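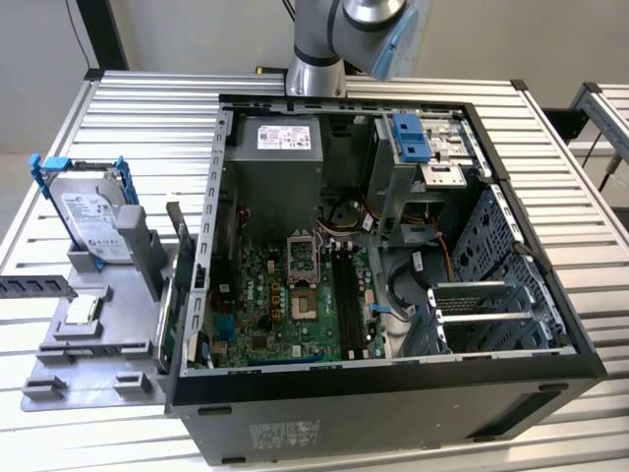

I told the people at the shared workshop in July that I gave this project six weeks before somebody wanted the bench back. It has gone on a lot longer than that, and I am the one still paying for the bench, so take the rest of this post with whatever amount of salt you like.

The idea, for anyone who wandered in from the 3D printing posts, is a robot arm that takes the useful parts out of old office computers. Hard drive, memory, processor, then on to the next one. The arm came from a factory clearance dealer called Zendedico and had 3469 hours on its counter when I bought it. They had no manual and no interest in finding one. The control software is a hobby package called Pavley that a lot of people online swear by. I have sworn near it.

What got me started was a video of a robot doing exactly this job, very fast, with music. I have watched that video probably too many times by now and there is a cut in it every time the arm gets near a screw. Watch any of them with that in mind. The arm goes down, cut, the arm comes up with a part. I don't think anyone is lying, but I would like to see the eleven minutes they left on the floor.

So I picked the easiest computer I could think of, an old Dell desktop tower. These were made for office techs who had a whole floor of them to look after. The hard drive sits in a blue plastic caddy, the drive bay has blue latches, and you hardly need tools for any of it. If a robot can't take one of these apart, it has no business near a machine where somebody used glue.

And it still took most of the winter to get three steps working in a row.

The drive was the first. A caddy with tabs on it is about as friendly as a part gets for a robot, and once I had the angle right it came out reliably. I had the arm stand it upright in the back of the gray parts tray, and that was the first evening I thought this might be worth the money. Then I moved the case a finger's width to the left, ran it again, and the arm very confidently tried to unplug the air.

That's the thing I keep running into. The arm repeats itself beautifully. It repeats itself whether or not the computer is there. On a production line somebody has spent real money on making sure every part shows up in the same spot, and at home that somebody is you, with a pencil and a ruler. I ended up bolting stops to the table slats and pushing every case up against them by hand. At that point I could have had the drive out myself, and I was standing right there.

Memory is harder than it looks. You need to open the white clips at the ends of the slot and then pull straight, and "straight" to a robot means straight according to where it thinks the board is. I broke two modules learning this. They were old and worth almost nothing, but it makes a noise you remember.

The processor I expected to be impossible and it was only annoying. Lift the lever, open the frame, pick up a flat square of metal that doesn't want to be picked up. I gave up on fingers for this and went to a small suction cup from Elano, which cost me $18 and is the best value in the whole build. It sets the chip down in its slot in the tray gently enough that I've stopped holding my breath. The lever is another story. I count the lever as done when it works four times out of five, and a person who sold these things for a living would count it as done too and not mention the fifth.

Now the cables. I have no plan for the cables. The bundle from the power supply flops across the middle of the case and never lies the same way in two computers, or in one computer after you have touched it. I asked on the Georgiev forum and got 27 replies, most of which said to use machine learning, and one of which said to use a zip tie. I used a zip tie. It means I now prepare each computer by hand so that the robot can take it apart, and yes, I do hear how that sounds.

The SATA cables I unplug myself before I start. Same with anything held by a screw. I should have put that higher up, I suppose, but the videos don't put it anywhere.

On time: with the case against the stops and the cables tied back, the arm needs some 18 minutes for a full run. I timed myself doing the same parts with one hand holding a coffee and it was under three. People tell me the robot can work all night while I sleep. It can't, because somebody has to put the next computer on the table, and I'm not leaving that arm alone in a shared building with a power supply's worth of metal to run into.

I'm not saying it's useless. I've learned more about how a desktop case is put together than I did in years of fixing them, and I now have opinions about latches. If you had a few hundred identical office machines and a conveyor I can see it paying off – the drive step by itself is solid enough for that. I had a closet with a handful of towers in it, and most of those are done.

Next job is a camera so the arm can find the case without the stops. I've been told this is a weekend project. I was told the same about the lever.

Comments are open, but if you are going to tell me it's easy, please link to a video with no cuts in it.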